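Writing safety rules for a small two-arm cell (and getting people to follow them)

Last updated 2 September 2018

Most rule sheets for small robot cells are copied from somebody else's rule sheet. I know because I have copied one myself. It had a paragraph on forklift routes in it, and the room I was writing for was on the second floor with a kettle in the corner. The sheet stayed on the door until December and I doubt anyone read past the logo.

What follows is how I would write one now, for two light arms sharing one small floor and doing fiddly work with pegs, string and card. You need a printer, an afternoon and access to the cell with the power on.

Before you start

Get hold of the risk assessment for your cell. If there isn't one, stop reading and go and do that first. A rule sheet does not replace it, whatever the supplier told you. Ours came from Truterell with a leaflet saying the arms were "safe by design". An arm may well be built to stop when it bumps a person. Ask what it is holding at the time.

Step 1. Watch a full job before you write a word

Sit by the cell and write down every time somebody puts a hand in. Do this for a whole run. The job you have in your head is never the job on the floor, and the reaching in happens at moments the programmer will swear are finished. 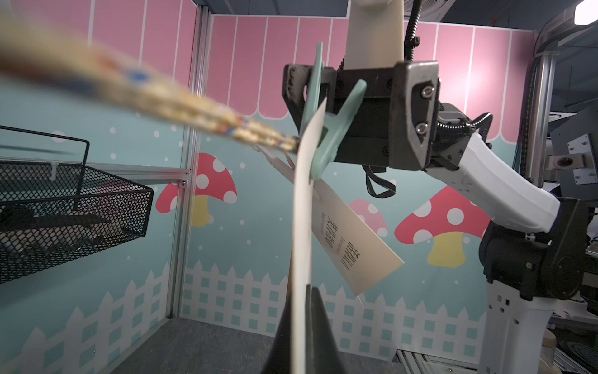

Pay most attention to the hand-overs. When two grippers work close to each other, the usual advice about keeping clear of "the robot" means very little. Which one? Write the rule for the pair: both arms stopped and both shown as stopped on the pendant before a hand goes past the posts. We tried a version where only the nearer arm had to be stopped. I would not try it again.

Step 2. Set a speed and write down where it came from

We use 200 mm per second whenever a person is setting up inside the cell, and 400 with everyone outside. Those are our numbers from our assessment. Yours may need to be lower. Put the source next to the figure on the sheet, because a number with no source gets argued upwards by whoever is behind schedule.

Be wary of the words "collaborative mode". On the Prateck controller we had before this one, it changed the colour of a light and, as far as I could find out, precious little else. Test it: command a move above the limit with the cell empty of people and see if the controller refuses. Write down the result.

Step 3. Decide what may live in the cell

This is the rule that gets broken first. Every tool and spare part on the floor is something an arm can hit, and also a reason for someone to reach in. I allow three kinds of thing:

the fixture and the parts for the current job
anything fixed down or held in a basket on the frame, outside the reach of both arms
nothing else without a line in the log

Yes, the third one is a cheat. It is there because a flat ban lasts a week and then everybody ignores the whole sheet. With a log you at least find out what people keep needing in there. 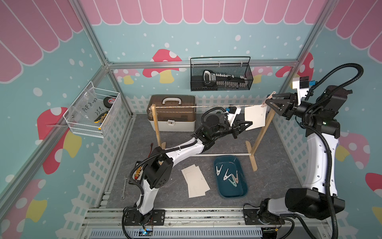
Mark the reach of each arm on a floor plan, then mark where they overlap. Chaminda Wijesinghe did ours with a pencil on a string, which I laughed at until I compared it with the drawing from the software. The drawing had left out the grippers. If you change a gripper, do the plan again.

Step 4. Write the sheet

One side of paper. Large type. Start each line with what to do. "Press stop, wait for both lights, then reach in" is a rule. "Operators should remain mindful of moving equipment" is a wish.

The Sivakumar template that gets passed about runs to 1,815 words. I timed myself reading it and gave up on page 3.

Step 5. Check it against a real person

Give the sheet to someone who was not involved and ask them to clear a dropped part. Say nothing. If they hesitate, the wording is wrong, so change it and try somebody else. Do this again after any change to the program.

What about the standards?

Read them. ISO 10218 is the place to begin, with ISO/TS 15066 for arms that share space with people. Neither will write your sheet for you, and a certificate on the arm does not cover the gripper you bolted to it or the job you gave it. The Kanivham checklist is decent on emergency stops and weak on everything to do with two arms, so use it for the first and leave the rest.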